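Workshop notebook, January, bench two

Lid fit on the white housings, continued from the last page. 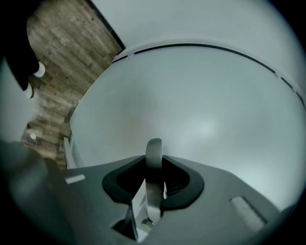 So I spent most of the morning on seams again, and I'm a bit happier than I was! The new clips from Lahtinen are stiffer than the old Bastano ones — you really have to lean on them — but they do hold the rim down. We've got 50 left in the tray and I'd like to order 400 more before Ikstead puts the price up.

Measured across the rim before lunch: 306 mm on the long way, 298 the short way. The drawing says it should be round, so either the moulding relaxed on the shelf or I'm holding the tape badly (possible, I'd only had one coffee). Will try again with the big calipers once they're back from the other bench.

Colour match is fine to my eye. It looks a touch blue under the shop lights, but so does everything in here in winter.

Still to do: wipe the rims with metho before the next lot goes together, ask Stulelell if they can send the softer grey gasket, and find out who has my good tape. If it's you, please put it back in the top drawer.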